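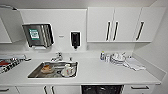
Head camera view, kitchen bench task set: sink with dishes, cupboards above and below the bench.

Korngate Scene Planner
Perception and task planning software for mobile manipulators

Korngate takes a head camera stream and produces a labelled scene graph, a set of grasp candidates and an ordered task plan. It runs on the robot's onboard computer or on a networked workstation. Arm control stays with the existing controller; Korngate passes it waypoints and gripper commands.

Perception
The segmentation module is trained for low-contrast interiors, where white doors meet white walls and the handle is often the only usable edge. Handles are fitted as line segments and paired with a door panel and hinge side. Where two handles stand close together at a shared seam, each is assigned to its own door before any pull is planned.

Clear glass and bare steel are treated as unreliable depth. The module masks these regions and estimates the object's pose from its outline — slower, but it avoids grasps planned on reflections.

Planning
Tasks are written as goal states in a plain text file. The planner orders the picks by reachability and contact, so a mug standing on a plate is lifted before the plate. Plans are recomputed when an object moves over 24 mm from its logged position.

Specifications
Scene graph update: 400 ms
Maximum tracked objects: 200
Plan history: 60 minutes, rolling
Interfaces: ROS 2, C++ and Python
Calibration: Husadeck target board, sold separately

Licensing
Licensed per robot. The Goto simulation add-on replays logged scenes offline and requires a separate key. For integration enquiries, contact Feng-yi Chung, applications engineering.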